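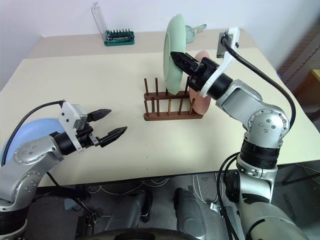 Notes > Kitchen > Dishes

We use cookies to remember your settings. By staying on this site you agree. OK

Plate rack, finally

Quick one because I have bread in the oven and it beeps at me in 24 minutes.

I gave up on stacking plates. Fully gave up. For years it was the usual pile in the cupboard, big ones at the bottom, small ones on top, bowls teetering on the small ones, and every time I wanted a big one I had to lift out the whole tower, hold it against my hip, pull the plate, put the tower back. With one hand if the phone was ringing. You know how that ends. (A chip out of the blue one. Then a bigger chip. Then no blue one.)

So, a rack. Wooden, dark brown, low, two rows of thin pegs, plates go in on edge. That's the whole technology. Mine came from Skindenside, the shop by the bus station with the baskets in the window, and it was cheaper than I had feared. They also had a wire one and a bamboo one that folds up. I stood there far too long. The folding one wobbled when I poked it so that was that.

Things I've worked out so far, in no order.

Fill from one end. I started by dropping plates in wherever and then you're threading the next one between two others with wet fingers, clack clack. Now first plate goes all the way right, next one beside it, and so on to the left. Takes no thought. My mother in law does it from the left and we have agreed to not discuss it.

Plates lean. They all lean a bit, and you want them leaning the same way. If one leans left and its neighbor leans right the rims touch at the top and water sits there. I turn all the faces to the left. Pick a side, stick to it.

Leave a gap for anything deep. A flat dinner plate is fine in every slot but the ones with a proper dip in the middle need the next slot empty or the air doesn't get in. Which means it holds fewer than the label says. Oh well.

Don't let go too early!! Lower it until you feel the bottom edge touch the wood between the pegs, then let it tip, then let go. I was letting go at the "close enough" stage and it would roll forward along the base. Didn't break anything but my heart stopped twice.

Hold the rim, not the middle. I used to grab plates like a sandwich, thumb right in the food part, and then wonder about the thumbprints on my clean plates. Fingers on the rim only, one pinch, straight down. Slower for the first week and then it isn't.

The other thing is color. I have the pastel ones now, the pinky one and the pale green one and the light blue (replacement for the dearly departed), and I honestly did not buy them to be useful, I bought them because it was February and everything was gray. But on edge in a rack you see every rim at once and I can find the one I'm after without my glasses. Kids each picked a color. There was a fight over green. There's always a fight over green. 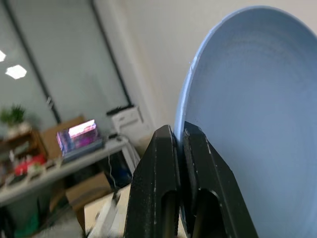 Sveva Valentini wrote to say she has kept her plates upright for years and the trick is matching sizes, because a big plate next to a saucer will always sag toward it and in the end the saucer gets knocked. She puts the big ones together at one end and leaves the saucers out of it altogether, flat on a towel. She also says wood needs a rub of oil now and then or the pegs go fuzzy.

OK the sizes thing, yes. I hadn't put that together but my side plates do get shoved about. Will try it tonight. The oil I'm less sure about, I have a bottle of something under the sink from when we did the chopping boards and it says to leave it over night, and where do the plates go over night? Back in the tower I suppose. Hm.

Where to keep the rack, that's still not settled. By the sink is the obvious place but my counter there is tiny and the kettle lives on it. Tried the windowsill, too narrow. Tried the top of the fridge, which was Hiwot's idea, and I'm too short for it, I was posting plates up there blind. Right now it's on the table with a tea towel folded under it, and it comes off at meal times, which is silly as that's exactly when I need the plates. There's a shelf kit from Davden I keep looking at. Open shelf, bit of a lip at the front, would fit the rack and maybe the mugs too. But then it's drilling, and drilling means finding the drill, and I lent it out.

Washing-up order has changed too, while I'm at it. Glasses first like always, then plates straight into the rack, then the pans last. Used to do forks second. Forks can wait in the bottom of the bowl, they don't care.

What I have not solved: lids. Pendo uses the same kind of rack for pan lids and swears by it, and I tried, but my lids have knobs so big they take up 5 slots between two of them. If your lids are flatter, go for it. Baking trays do work but they look like they're about to take off.

Also cutting boards, fine, but only the thin one. The thick one doesn't go between the pegs and I am not going to sand it down, I've been asked.

Next time I'll do the drawer with the teh towels in it, which is a disgrace. Right, beeping. Bread.

Contact | Copyright Gladys Were | Back to top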